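Last updated: November

Open afternoon at Skodau

I went to the open afternoon at Skodau in Piltham last month. I had signed up for the 2:00 slot. Parking was easy and they gave us name tags at the front desk.

Our group was small and Do-yoon Seo took us through. He works on the household side, which means teaching robots to deal with cloth, dishes and so on. He talked for a while about why cloth is hard. A cup stays the same shape when you pick it up. A blanket doesn't, and the robot has to work out where the edges went every time. I hadn't thought about it before, but I fight with fitted sheets, so it made sense.

We got 3 short demos. The first two were at a bench with parts from Kermani, and I didn't follow all of it. The last was the one I came for, the robot with two hands and a chair to work at. It is slower than I expected. Do-yoon said speed is not what they are working on this year.

I asked about price and he said it is not for sale. A man behind me asked if it could do laundry and got a long answer that came down to no.

They plan another one in spring. Wear comfortable shoes, as you stand the whole time.

Recent posts
Nasow trail, the short loop
Fixing the garage door opener
Soup for a cold week

Contact | Copyright, all rights reserved | Back to top

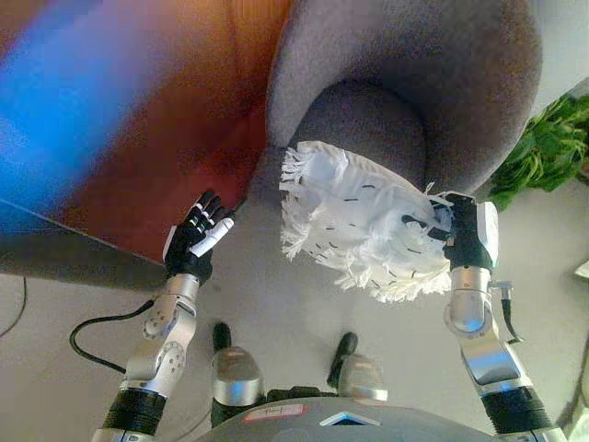 Right hand on the fringed cloth, at the gray armchair.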